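Stusuldale Home Media Club
Minutes of the regular meeting, 2021-04-27

The meeting opened with 20 members present. The February minutes were approved with one correction: the playback test was done on the Silov player, and the minutes had listed the Plendier.

Old business

Disc copying. The club's recordings of the town concerts are still on tape. Of the 37 tapes, 31 have now been copied to hard disk. The other six have sound problems and will be tried again on a second deck. Members asked whether the copies should be kept on hard disk only. It was agreed to burn one set to disc as well, and to store it away from the hard disk.

Plendier recorder. The recorder came back from repair with a new drive. It now finishes dual-layer discs, but it still will not read discs that were left open by the old drive. The repair shop says nothing more can be done. Members who have open discs at home should bring them in and they will be tried on the Birhane.
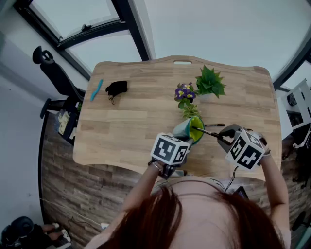 The loan period for the Birhane stays at two weeks. One member asked for a longer loan to get through a box of family camcorder tapes. This was allowed, provided no one else is waiting. The remote goes out with the machine and must come back with it - the last replacement took more than 5 weeks to arrive.

New business

Blank discs. The price of the discs we normally buy has gone up again. Two cheaper kinds were passed around. The members who had used them reported failed burns at the higher speeds and few problems at the slowest setting. Motion to stay with the present discs for club copies and let members choose their own for home use. Seconded and carried.

Silov player firmware. An update is out that is supposed to fix the subtitle delay. It has to be loaded from a USB stick and cannot be undone. Put off until someone has tried it on a player of their own.

Labels. Short discussion of printed paper labels. Several members have had them peel inside slot-loading drives. Club discs will be marked by hand on the hub area, with the date and tape number. Existing labels will be left alone.

Next meeting: same room, same time. The agenda will include the six remaining tapes and a demonstration of chapter editing on the Birhane.

Meeting adjourned.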